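**March, 2:40 pm, Laramia bench**

Stacking task again, four nested bowls. Chiyo rewrote the approach so the gripper comes straight down over the stack instead of swinging in from the side. Speed limit is still 200 mm/s on the last stretch. Ruth wants to try 239, but I'd like a clean set at the current setting first.

Height offset for the top rim changed to 169 mm in the config. The old value was left over from the cups and nobody had updated it. Masanobu has the old file if we need it back.

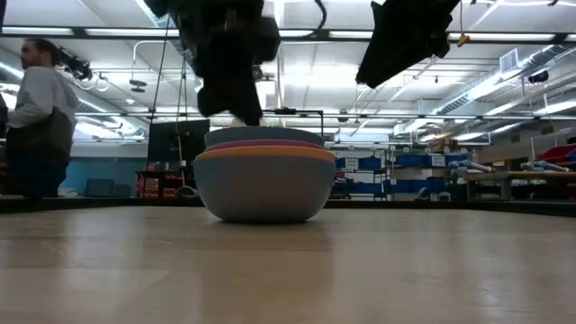
*Gripper over the four-bowl stack, slate gray bowl on top.*

Open items:

- Rims sit very close together when nested. Fingers may pick up two at once. Shigeru suggests a narrower opening before contact.
- Second arm: keep its parking pose the same for every run and write it in the log.
- Log files go in `danladi/bowls`, not the main folder.

Misaki needs one page on this for the class review. I'll draft the setup part, Chiyo does the motion part. Next session starts with the narrower opening.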